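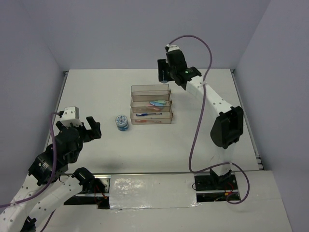 Call for participants: do desk organisers do anything?

Vostell is looking for people with untidy desks to take part in a home trial starting in December. We pay, we don't sell you anything, and you keep your own pens.

We have read a lot of claims about organisers. A plastic tray with compartments is supposed to save you time, calm you down and stop you losing things. Most of this comes from people who sell plastic trays. The one study we were sent, by a supplier, asked buyers how they felt on the day the parcel came. We would like to know how they felt a month later, when the pen was back on the windowsill.

What you would do

You get a small see-through organiser with three compartments and put it wherever you normally work. For 4 weeks you use it, or fail to use it, and write a few lines each evening: what you looked for, where it was, and whether it had ever been in the tray. Empty compartments count as a result. So do odd jars and pots that end up standing next to the organiser instead of in it – please leave them there and tell us.

There is one home visit at the start and one at the end. Přemysl Oravec does the visits and will ask you to find several everyday items while he keeps time. Please don't tidy for him.

Who we want

Adults who write by hand at least now and then. People who already own an organiser and gave up on it are very welcome. We can't take anyone who works in shops selling storage or stationery, or who earns money from tidying advice.

What you get

£178, paid after the second visit, whatever you say about the organiser. Travel doesn't come into it as we come to you. If you drop out after the halfway point you still get half.

What we don't promise

That the results will be exciting. An earlier round in Ukeck collected 358 diary entries, and a fair number said only "didn't use it". We printed those as well.

To apply, write to the Vostell trials desk and tell us, in a short paragraph, where your favourite pen is now. A guess will do.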